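Jestwood 收尾班图集:簸箕、刷子,还有两条机械臂

2018年5月17日,Vulitcombe 厂区

先发上来,文字后面再补。之前答应过大家把收尾班的自动化进度贴出来,拖了挺久,不好意思。

背景简单说几句。备料间每天收工要清台面,掉下来的料粒、碎屑,一张台子一张台子扫。以前全靠人,弯着腰,一晚上下来腰最先抗议。从去年12月开始试双臂工位,先练最笨的活:扫一小堆颗粒,进簸箕,工具归位。听着简单。簸箕要贴住台面,刷子要拿稳,两只手还得配合,人干这个不过脑子,写成流程就是好几页纸。

流程文件编号 409,内网搜得到,旧版 369 别再用了,还有人打印了贴在墙上,看到请撕掉。

一、左手簸箕,右手刷子

左边夹爪拿着灰色簸箕,斗口朝右,旁边一小撮深色颗粒。右边夹爪停在刷子上方,还空着。刷子靠在金属丝碗架右端。台上就这几样东西,练习阶段故意不多摆,东西一多大家就开始争论到底是哪一步的问题,争半天没结果。
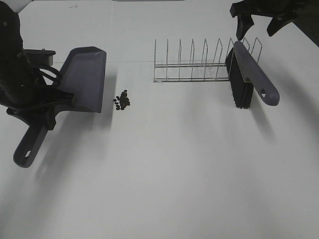 二、刷子放哪儿,吵了两周

别笑,真吵了两周。挂墙上,人顺手,手臂够着别扭。平放台面,手臂不好下爪。最后靠碗架,柄斜着伸出来,人和机器都能拿。这个主意是晚班出的,工程那边一开始没想到,记一功。

也是从这件事起,工位改动必须先问当班的人。以前是改完了贴通知,现在是先在台子边上站着聊,聊完签字,再动。慢是慢了点,返工少了,晚班也愿意开口了。有人提了碗架,有人提了台面反光,有人提的是自己的鞋(站久了脚疼,防疲劳垫已经再申请)。

手腕相机的视角,两根黑色指头张着,前头是碗架和刷子,鬃毛黑黑一块,柄上有个挂孔。中间隔着一大片白台面。 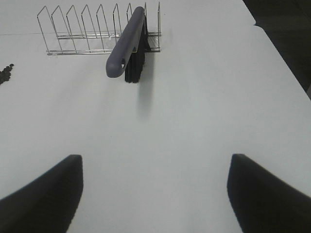

Adebayo Oyelaran 看完初稿回了一大段,大意是别光写机器学会了什么,也写写人现在多干了什么。他说晚班原来扫完就走,现在要摆料、看屏幕、记录每次卡在哪一步,活轻了,脑子反而更累,头一个月回家话都不想说。他还说,记录表要填的格子太多,能不能砍一半。

收到,照登。格子的事上周跟 Calik 那边的人碰过,新表删掉了重复的几栏,备注栏留着,想写就写,不想写空着。脑子累这条没有现成办法,先试轮换:同一个人不连着看两晚屏幕,中间插一晚普通备料。效果怎么样等大家反馈,别跟我客气,不好用就直说。

还有一条问得最多:岗位。目前收尾班四个人,一个没少,排班照旧。以后呢?我没有权限替公司答应什么,写在网页上也不算数。能说的是,下一次调整之前会开说明会,纸质材料提前发,不会像上次换打卡系统那样,早上到了门口才知道。那次的事我也挺生气的。

三、只剩台面

没有手臂,只有东西。簸箕平放在左边,柄朝左下,颗粒离斗口不远,碗架立着,刷子搭在右端。每一轮开始前的摆放都照着对,差太多就重摆,晚班的人管这个叫“摆供”。叫法不太正式,但是大家一听都懂,我就不改了。

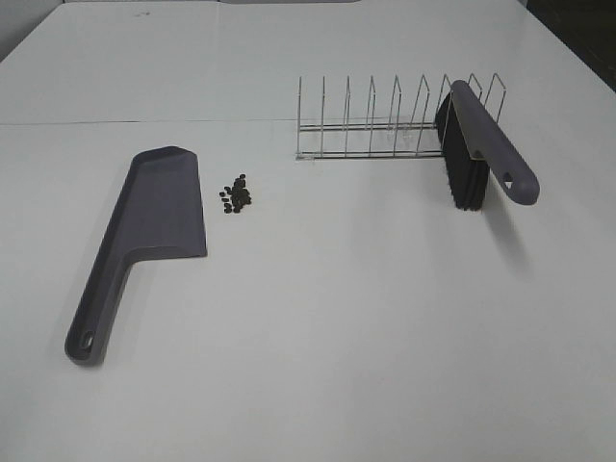 摆放这一步现在还是人来做,短期内也不打算交出去。料粒撒成什么样,堆紧一点散一点,晚班心里有数,真实收工时候台面长什么样他们最清楚。工程组自己撒过几次,撒得太整齐,被笑了。所以新流程里写明了,摆料由当班的人定,工程不插手,有意见写备注。

培训也跟着变。老的清洁培训半天,讲药剂讲抹布。现在加了一段急停和换指头,新来的都要上手按一遍急停,按完自己复位,自己填单子。怕按坏的人很多,我第一次也怕。按吧,就是给人按的。Ha 那套旧教材还有几页能用,清洁剂稀释那部分没变,其余以 409 为准。

几件杂事:

312 室改成收尾班的休息间了,钥匙在前台,微波炉有点慢得离谱,已报修。

台子边上那条黄线不要跨,拿水杯也不行,拿咖啡更不行。

工具用完放回碗架那头,别带去别的台子。刷子和簸箕是配套的,拆开了第二天又得到处找。

想来看的,提前跟当班的人打声招呼,站黄线外面就行,不用穿白大褂。

图先放这三张,剩下的还没挑完。文字有错留言告诉我,改的快。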